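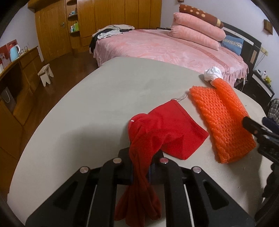
**November, Drostside, hand-held pair, left and right**

Pad wear check before the cloth tasks carry on. Left unit was letting thin fabric creep at low closing force. Right unit fine.

Pale strips inside the jaw slots: left set had lifted at the tip end on the inner arm. Peeled, cleaned the slot with alcohol, fitted new strips from the Cerach roll. Pressed for 3 minutes each side. Don't trim flush, leave a whisker over or the edge catches on knitted stuff.

Jaw screws: all nipped up by hand with the short driver. Left outer arm took a quarter turn, the others were tight. Threadlock on that one only. If it moves again, swap the screw.

Zero and span redone on both after the strips went on. Left was reading around 6 counts open when fully shut. Now 0 to 1. Saved as the Onska profile, old one kept.

Grip test, left: drawstring pouch in velvety cloth, pinched at the lower part and held, then the same on the crocheted piece. 200 cycles still to run on the bench jig before I sign it off.

To do:

- Order strips, one roll left (Fekete part, not the thicker one)
- Right unit strips at next check
- Hendrik Ntuli to look at the trigger spring, return feels slow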